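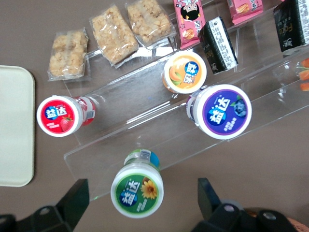 Shelf task, bench 2, July. Monday, started 9.40.

Carrying on with the shop-floor question from last time: can the arm keep a small snack display in order without one of us standing over it. Valentin set out the stock before I got in. Acrylic tiered stand on the brown table, placed on the diagonal on purpose. Squared up to the table edge it is too easy and we learn nothing from it.

Stock: 益达 bottles with different labels (orange, purple, red, green), rice crispy bars in clear wrap, pink snack packets, black drink cartons in two sizes. Cream tray at the left for anything taken off display. At the start the orange-label bottle is up on a step and the red one is on its side on the table. The job for the red one is to stand it up and put it back facing the aisle.

Upright bottles. No complaints. The caps carry the logo and a fruit or flower picture, so from overhead the wrist view has plenty to tell them apart by. The green one has a sunflower on top, the purple one blueberries. Approach from above with the fingers either side, close, lift. Grip force left at last week's setting.

Bottle on its side. Poor. The planner sees the cap end and the label and gets the long axis right, then wants to pinch across the middle and turn the wrist through 90 degrees. The fingers foul the lower edge of the stand before the turn is finished. Moved the bottle a hand's width clear and it managed. A shop would not move the bottle for us. Albane suggests dragging it clear with one finger first, as a person would without thinking. To try.

Wrapped bars. Worse than expected. The creases in the wrap throw highlights and the depth estimate jumps about. The bar resting partly on the step was read as two objects until I lowered the confidence limit, and then it was read as part of the step. Neither is any use.

Stand. Clear acrylic is still the main nuisance. Depth goes straight through to the table and the only dependable cue is the glare line along each step edge. Those lines move when the blind is moved. Blind now taped at half. I have put the step heights in by hand for today, knowing that a real shelf will not come with them.

Cartons. Not attempted. The small one is lying tilted near the back and I did not want the wrist in there with the bottles in the way.

Log covers 2408 frames, run name sorker-shelf. Of these 59 are marked bad depth, nearly all of them over the steps. Valentin wants over 3000 before he retrains, so the same layout again after lunch, then shuffle.

On the wider question, my view is unchanged. Taking an upright bottle from one place and standing it in another is ready to be shown to Sevora. Tidying is not. Tidying is mostly things lying down, leaning or half on top of something, and each of those still needs its own fix.

To do:
- drag-then-grasp for the bottle on its side (Albane)
- matt tape on the step edges, one run with and one without
- ask Collet whether their stand comes in frosted
- tighten the left finger bracket before the next run
- send Ekevero the bottle results only, bars to follow

Stopped 12.15. Stand left in place, please do not square it up.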